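Chapter 6
Fibers, Fabrics and Keeping Warm

In this chapter you will learn:
how fabrics slow the loss of heat from the body
why the same fiber can be made into very different cloths
how to read a fabric weight on a label
how to set up a fair test of two materials

Jarlath Noonan drives a delivery van in the town of Kasum, where January mornings often start below freezing. He is in and out of the van all day. For years he wore one thick coat and was either too cold on the street or too hot behind the wheel. Now he wears three thinner layers and takes one off when he needs to. His clothes weigh less than the old coat did, and he is more comfortable in them.

To see why this works, we need to think about air. Air is a poor conductor of heat, as long as it is kept still. Most warm clothing does its job by holding air in small spaces between the fibers, and a second layer holds more air between itself and the first. When wind pushes through the cloth, or when the cloth gets soaked, much of that still air is lost and the wearer feels cold.

Fibers are only the starting point. Polyester can be spun and woven into a thin, smooth lining, or it can be knitted and then brushed until the surface stands up in a soft pile. The second cloth is thicker and traps more air - the fiber is the same in both. Surface finish also affects grip, wear and how quickly dirt shows. 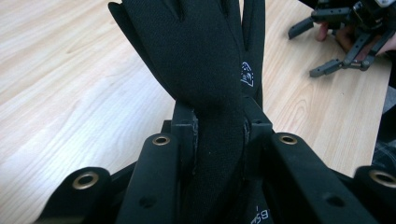
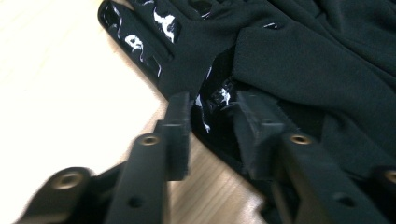

Figure 6.1 Black fabrics with different surfaces. The glove has a fine, slightly pebbled texture; the garment is soft and matte, with a glossy strip along one edge.

Fabric weight is given in grams per square meter. A light shirt cloth might be marked 170, and a heavy coat cloth 400. Weight alone does not tell you how warm a fabric is. A dense canvas can weigh more than a brushed knit and still hold less air.

Activity 6A
Fill two identical cans with water at 60 degrees Celsius. Wrap each one in a single layer of a different fabric and put on the lids. Record the temperature of both every five minutes until one of them reaches 32 degrees. Plot the results on one graph.

Before you begin, write down what you must keep the same for both cans, and which fabric you expect to cool more slowly.

Key terms: conductor, insulation, knit, pile, weave

6.1 How Heat Leaves the Body

The body loses heat in four ways: conduction, convection, radiation and evaporation. We will take conduction first.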